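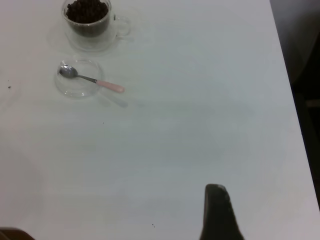
Grendport Coffee Corner Set

Double-walled glass cup with handle, small round glass dish, teaspoon with pink handle, dark slate-blue mug. Sold together or as singles. Order code 606.

Back in stock since March. Last batch went fast so if you were on the waiting list check your email, we wrote to everybody.

What you get

Glass cup, double walled, clear handle. Inner wall keeps the heat, outer wall stays OK to hold. Good for coffee, tea, or keep beans in it next to the grinder like we do in the shop. Beans look great through the glass and you see when you're running low.
Glass dish, shallow. Spoon rest, mostly. Also sugar cubes, a tea bag, one cookie.
Teaspoon, silver metal bowl and a slim neck, pale pink handle. Long enough to lie across the dish with the handle hanging out over the side. Easy to grab.
Mug, ceramic, slate blue, matte outside. Cream glaze inside. 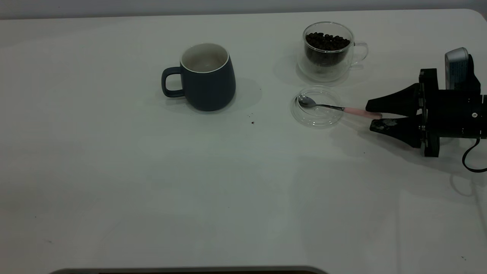

The mug is the Skosamden shape, rounder at the belly than the old one. Loop handle, fits three fingers for most people. Works left or right handed obviously. Matte glaze can pick up gray marks from metal spoons over time, a bit of baking soda on a wet cloth takes them off. Cream inside is glossier and wipes clean.

Care

Mug: dishwasher fine, microwave fine.
Glass cup and dish: dishwasher top rack. No microwave for the double wall. Don't go from freezer to boiling water please, we get one of these emails a month. Don't dig around in the cup with metal tools, the inner wall is thin.
Spoon: hand wash. The pink will fade in the dishwasher, maybe not the first month but it will. Dry it right away.

Beans stored in an open cup go stale, so only put out what you'll grind in a day or two. Rest stays in the bag, closed.

Colors

Mug in slate blue only for now. Vilela green is sold out and we dont know yet when it comes back. Spoon handles pale pink or plain metal, write which one in the order notes, otherwise you get pink.

Customer comments

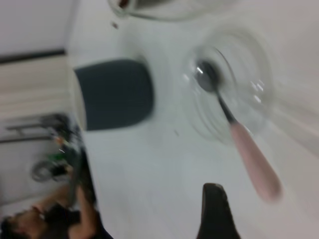

Aliki Michailidis: Bought the set for my desk at work and ended up taking it home. The dish is what I use most, no more brown rings on the counter. Only complaint, the spoon is a little light for stirring honey. Would like a second mug in the same blue, can I get just the mug?

Yes, singles are on the same order form, scroll down past the sets. Put 606-M for the mug. The heavier Poncombe spoon might suit you better for honey, same length, no colored handle.

Shipping

Goes out within 3 working days. Every piece wrapped on its own, glass in a double box. Orders in before noon usually leave teh same afternoon, no promises before holidays.
Anything arrives broken, send a photo of the piece and the box and we replace it. Keep the box until you hear from us.
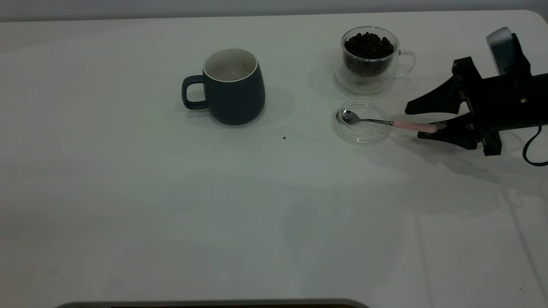

Returns 30 days, unused, you pay postage back. Spoons can come back too if the wrap is still on.

Cafes and offices: we made 800 sets this run and can hold some for bigger orders, but ask early. Mixed orders OK, mugs without glass, glass without mugs, whatever you need. Price list on request, mail or phone, mornings are best. Pickup at the Grendport shop also possible, side door, ring the bell and wait a minute.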